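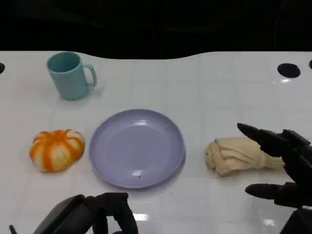

4. How the student groups organized their giving

When we first sat down with the records from the student relief groups in Sanmont and Jaldale, we expected to find something fairly loose, a handful of friends and a shared spreadsheet, and in the opening days it does seem to have been like that. By the end of July the groups had logged 1,206 deliveries of groceries and household basics between them, and the way they did it had changed a good deal along the way. Most of the young people we spoke with were in their last two years of high school, and they were wonderfully generous with their time (several interviews ran well past the hour we had asked for).

Both groups began by asking relatives and neighbors for money, and both set themselves a first goal of 500 kits. In Sanmont the goal was met through small gifts, many from families on the same few streets. Jaldale went another way and leaned on local shops, which gave goods at cost and let the students pack in a back room after closing. We were curious whether the source of the money would shape what went into the kits, and it did, a little: the Jaldale kits held more dry goods and fewer household items, simply following what the shops had on the shelf. 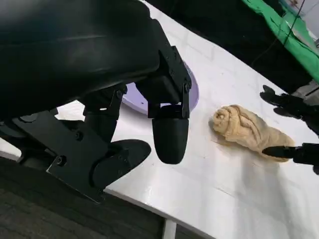
Division of labor was the theme that came up most often in our interviews, usually before we had asked about it. Each group settled on six roles, from taking phone requests to checking addresses, and the students were proud of how these fitted together, though they also told us how easily a delivery could stall when one person was sick or had an exam. We found it helpful to think of a jointed mechanical finger, with its flat brackets, small hinges and visible screws leading down to one rounded pad at the tip. The family at the door meets only the tip, so to speak, and our interview guide was written to bring out the joints behind it, which are seldom mentioned in newspaper stories about young people helping out.

The smaller groups in Vass and Pravholm make a useful comparison. Neither of them fixed its roles in advance, and whoever was free in the morning took the list and got going. Students there described the work as friendlier but more tiring, and several said they would have liked somebody older to call when a request was more than they could handle. We come back to adult support in the next section, where the parents' interviews are taken up. 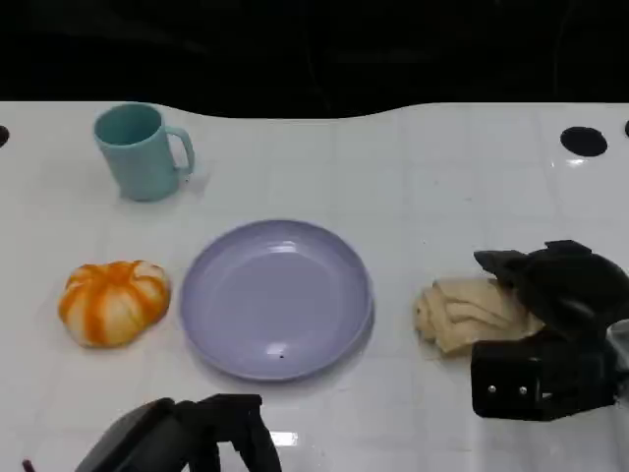
Figure 4. Mug, plate and folded cloth on a white work surface, with two black grippers.

Record keeping varied as well. Sanmont wrote down the household size for every request, while Vass kept only a street and a first name, so we do not compare the number of people reached across all the groups.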